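Nandi Pretorius keeps her failed gripper fingers in a biscuit tin, and she tips them out on the bench before I have got my coat off. Some are stiff, some bend like liquorice, and one has a chunk missing from the tip. "That one met a drawer handle," she says, and picks it up quite fondly.

Pretorius runs the handling bench at Wilto, a small workshop in Beltby that tests grippers for people who would like to know what they are buying. Since April she and her colleague Karabo Shabalala have been comparing seven of them on ordinary household and office things: mugs, socks, tape dispensers, plugs, bags of rice. Each gripper gets 100 goes at every object, and a go only counts if the thing is picked up, moved and put down where it was meant to be.

"People love the picking up," says Shabalala. "I get much more excited about the putting down. You can grab a sock any old way, but try laying it flat again!"

The two of them disagree cheerfully about nearly everything. He is fond of suction and thinks it gets a bad name from people who use cups of the wrong size. She likes two fingers and a simple linkage, the sort you can mend with a screwdriver. The Barua, a three-fingered hand which came to them on loan from a lab in Wadier, has split them completely. Pretorius calls it lovely and slow. Shabalala calls it lovely.

What surprised them both was how much the camera mattered. They began with one fixed on a pole over the table, and the fingers kept hiding the very thing they were reaching for. Moving the view down to the gripper changed that.

"I'd been blaming the pads for weeks," Pretorius says. "Then we looked from the gripper's own side and I could see we were coming in crooked. The pads were fine! I owed them an apology."

They have logged over 2,000 goes so far with the camera down there, many of them by hand, with one of them holding the gripper like a tool and doing the task as a person would. Shabalala reckons an afternoon of that has taught him more about wrists than any book.

Cables are her favourite subject, and she has been waiting for me to ask.
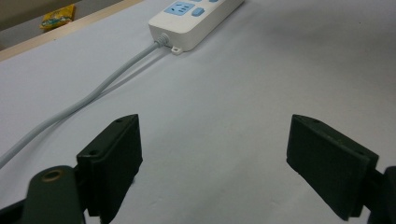
"A mug stays a mug," she says. "A cable is a different shape every time you put it down, and it's fixed to something heavier at one end, so if you pull the wrong bit the whole lot swings round. I could do cables all day — I have done cables all day." Her trick is to close slowly and let the lead settle between flat pads before lifting. Shabalala would sooner have a groove down the middle of each pad. They have printed a grooved pair and will try them on Monday.

I ask whether there is a winner yet. There isn't, and neither of them seems in any hurry. Pieter Mtshali, who looks after the arm and its controller, puts his head round the door to say it is free again if anybody wants it. Pretorius is already sweeping the fingers back into the tin, all but one, which she takes with her.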